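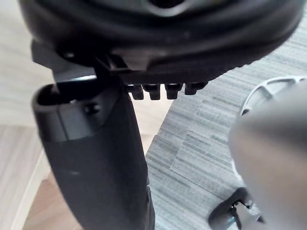

Debashish Gamage maintained, from the first meeting to the last, that a room audit which left out the undersides of the chairs was only half an audit. He was overruled twice and then got his way, so the chairs are in.

Room Audit and Tidy: Group Report
Submitted 31 August 2018

Our task was to take one shared office, find out what was in it, and propose an order that people might keep to. The budget was 500, of which we spent 24, all of it on labels. We named the project Flovby, after a long evening in which every better name was rejected.

1. Cabinets

The low cabinets are light wood, with hinged doors and a shelf inside. On paper they hold "stationery". In practice they hold whatever was in somebody's hand when the door was open. Navy blue folders had been laid in at angles, one on the shelf and another down in the corner, and each of us had a theory about the filing system this represented. Aurelio Zamudio's theory was that there wasn't one, and it has stood up well.

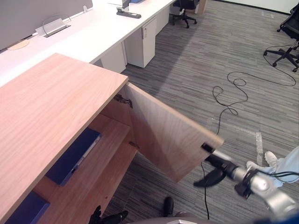 2. Worktop

The rule we drew up says that nothing lives on the worktop — it is for things on their way somewhere else. The rule has a weakness, in that everything in an office can claim to be on its way somewhere else. The blue box in its clear plastic wrapping made this claim with some confidence, sitting at an angle with one side out over the open compartment.

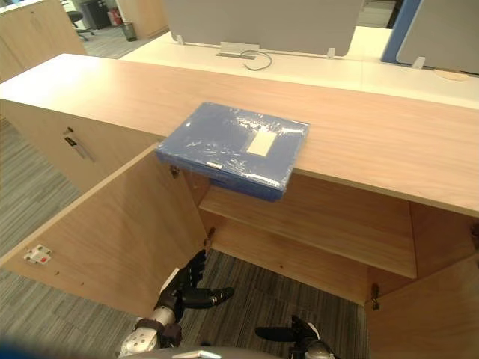 We gave it the benefit of the doubt and wrote down the shelf below as its proper home. Flat boxes go on the shelf, folders stand upright at one end, and the key stays with its lock. We argued over that last point for most of a meeting in February, when the plan was first drafted, and the minutes don't flatter any of us.

3. Chairs

Debashish's section. The parts under a black office chair are nearly all black too, which makes writing them up slow work. His entry lists the moulded shell, the bracket, the column and a row of 4 small pegs whose purpose we failed to agree on. Aurelio's note beside it reads "leave alone". We have adopted this as policy.
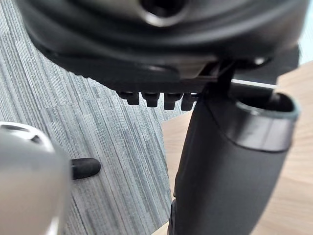
4. What is left to do

The inventory stands at 929 entries, and a good many of those are paper clips entered singly before we agreed to stop. The labels still need to go on the inner faces of the doors. The chair entries want checking against a parts list, if we can find one.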